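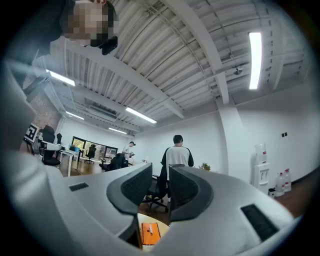 The Davidine Centre for Working Practice is often asked whether machines are ready to take over ordinary chores in the home and on the shop floor. Our present view is set out in the posts below. Replies are open until November.

The short answer is: some chores, in some rooms, with a person close by. Floors and lawns have been handed over to a fair extent. Tables, cupboards and counters have not.

A floor machine has one task and may go round anything it does not recognise. A machine asked to clear a table must recognise everything on it, decide where each thing belongs and pick it up without crushing or dropping it. These are separate skills and should be judged separately.

Our review looked at 16 chores, from folding tea towels to restocking a low shelf. We rated 2 of them as ready for daily use without supervision: moving closed crates along a fixed route, and sorting parcels of one standard size. Both are shop-floor jobs. No household chore reached that rating.

Cardboard deserves a post of its own. It bends, it tears and it changes shape once it has been squeezed. Shop staff flatten boxes all day without thinking about it. For a machine, a strip of card held by its edges remains an awkward object, and a grip that suits a tin will often spoil it.

Much of the current work therefore begins with people. A person does the chore by hand, using the same kind of gripper the machine will later use, and repeats it many times over. The machine learns from those repetitions. The method is slow, but in our assessment it has brought more progress on small objects than writing out rules for each one.

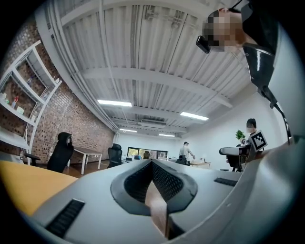 Janka Gajdoš replied that speed is the wrong test for a household: she would accept a machine that took all afternoon over the washing-up, provided she did not have to stand beside it.

We agree in part. Time matters less at home than it does behind a counter. Supervision is the greater cost in both places, and it is the figure most often left out of published trials. We ask suppliers to state it plainly.

At the Malý stockroom, which took part in the review, staff stepped in more than 12 times during one morning shift. Most of these cases were minor: an item lying on its side, a label facing the wrong way, a lid not fully closed. Each one still called a member of staff away from other work.

Cups are a useful measure. They are light, they roll, and clear ones are hard for many cameras to pick out against a pale surface. We would advise any buyer to request a trial with the cups, tables and lighting already in use on their own premises.

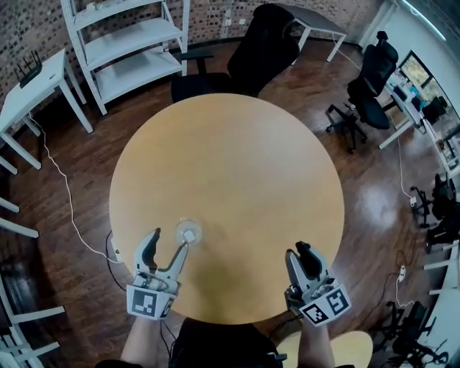

Two grippers and a clear plastic cup at the round table.

Two suppliers, Politz and Drarkix, have asked whether the ratings will be revised. They will be, once both have supplied supervision times for the full list of chores. Ratings will not be changed on the strength of a demonstration alone.

For shops considering a purchase now: begin with crates and parcels, keep the present staffing for shelves and counters, and put the terms for repair and return in writing before delivery.

Comments on the method may be left under this post. Requests for the full list of chores should be sent to the Centre's enquiries desk.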